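How to Test a Gripper on Table Clearing

Can a machine tidy a table yet? Partly, and finding out which part is the fun of it! Kadri Urbonaitė and I have been running this test in Besthorpe since January, and you can repeat it on any table you like.

1. Leave the clutter alone. Resist the urge to straighten things up first, or you'll be testing an easier job than the real one.

2. Pick one object to start with. Bottles are great because they come in so many shapes. Go in low, close slowly and stop as soon as the pads touch on both sides.

3. Do 50 grabs by hand before you let the arm try. You'll learn which angles work, and those grabs become the training set. 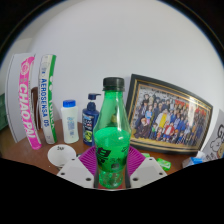
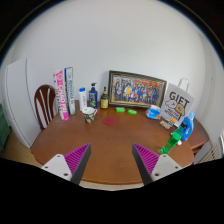

Green bottle with a dark cap, between the finger pads in the first picture and set at a diagonal near the table's right edge in the second.

4. Now hand it over. Run 50 tries with the arm and write down every miss, including the near ones. Our last batch had 7 misses, mostly from bumping a neighbor on the way in.

5. Move on to the hard stuff: soft packs, little packets, anything flat. A flat packet gives the fingers almost nothing to close on, so try sliding it toward the table edge first (Thắng Ung's idea, and I love it).

So, chores? Picking up one bottle is in good shape. Deciding where everything belongs is still a long way off, and our arm needs 166 seconds for a job you'd finish while the kettle warms up. Try step 5 with a tissue pack and tell me how you do!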